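Plundudix Releases Cisska 2, a Friendlier Way to Plan and Check Robot Grasping Work

STARNVILLE — Wednesday, June 10, 2020 — Plundudix, the Starnville software company that makes planning and perception tools for robot hands, is very happy to announce the release of Cisska 2. The new version is available to all current customers starting today, and we would like to thank everyone who tried the early builds in April and wrote to us (sometimes at great length, which we enjoyed) about what they liked and what drove them up the wall.

For readers who haven't met it before, Cisska is a program that sits between a camera near a gripper and the controller that moves the arm. It looks at what is in front of the fingers, works out where they could safely go, and hands over a path. The first version did this well enough on boxes and bottles, but it had a hard time with anything you can see through. Wire baskets, racks and mesh trays gave it the most trouble, as the software would often read the tabletop showing through the openings as open space and plan a path straight into the side.

Cisska 2 handles these open shapes in a new way. It treats the outer rim and corner posts of a container as one solid body first, and only afterward decides whether there is room to reach inside. On our own test set of 110 basket and rack layouts, the planner now finds a clear approach in under 64 milliseconds, and it keeps the fingers at a distance that the user can set with a single slider.
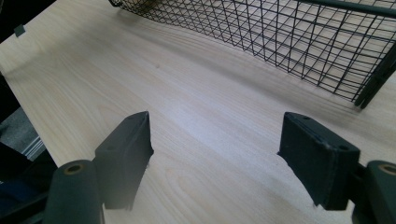

We also spent a good part of the winter on the less showy side of things. Bright patches on a table, where a lamp or a window washes out the surface, used to confuse the depth step and leave holes in the map. The new filter fills those in from nearby frames, and it marks them in yellow on the operator's screen so that you always know which parts were measured and which were worked out. Wood grain gets the same sort of care — strong streaks and swirls are no longer picked up as edges.

The review tool has been rebuilt from the ground up. Users can now scroll through a recorded session, stop wherever they like, and see what the planner was considering at that moment, including the paths it turned down. Marinescu, the packing equipment maker that has worked with us since our earliest days, has been running the review tool at its Starnville shop through the spring and tells us its staff now use it in their morning meetings.

Cisska 2 comes with 400 sample sessions, a much longer manual, and ready-made settings for two-finger grippers with flat pads. Older project files open without any changes, though we do suggest saving a copy first.

The update is free for customers with a current support plan. New customers can ask for a 50-day trial through the Plundudix website, and our support desk will be glad to walk you through the setup over the phone, however long it takes.

About Plundudix

Plundudix writes control, perception and planning software for robot grippers. The company is based in Starnville and sells to equipment makers, laboratories and small workshops.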